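Basum Halts Cluster Gripper Work After Finger Covers Tear

Aug 23, 2022

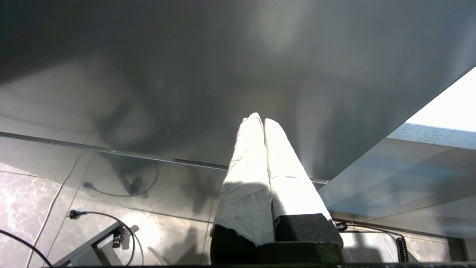

White-covered fingers of a Cluster gripper, with a ragged lower edge on the left cover.

Basum has stopped shipping its Cluster gripper while it looks into a fault in the finger covers. The company logged 62 reports of torn covers since June, three of them from its own Proltlow site. A loose strip can catch in the finger joint and cause a dropped load. There were no injuries.

The notice applies to 352 units. Owners should stop use and contact Vestergaard, the service partner, for new covers.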